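Sukgate opens business registration desk in Stoltasstead

For immediate release, 4 April 2021 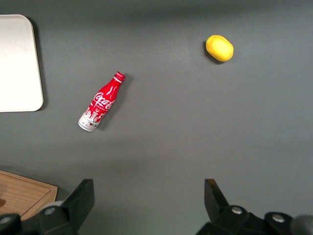 One desk for new traders

Starting up in Stoltasstead? Registration help now under one roof. Sukgate, the small business filing service, has opened a desk at 2 Sarkness Row for sole traders, partnerships and anyone taking on a first member of staff. Tax numbers, trading names, payroll set-up. Walk in or ring ahead.

"People come in with a carrier bag of letters and no idea which one matters," said Viera Šindelář, who runs the new desk. "We sort it, we file it, they get back to work."

Sukgate handled 3889 registrations last year, 1532 of them for first-time owners. Most went through in five working days. Forms with a missing adress took longer, so please check yours before sending.

What to bring

Photo ID, proof of address, start date of trading. Partnerships need both signatures.

Online filing through the Aguirre portal stays open as before. Same fees, same log in.

Press contact: Svatopluk Kopecký, Sukgate press office. Interviews by phone only this month, mornings prefered.

ENDS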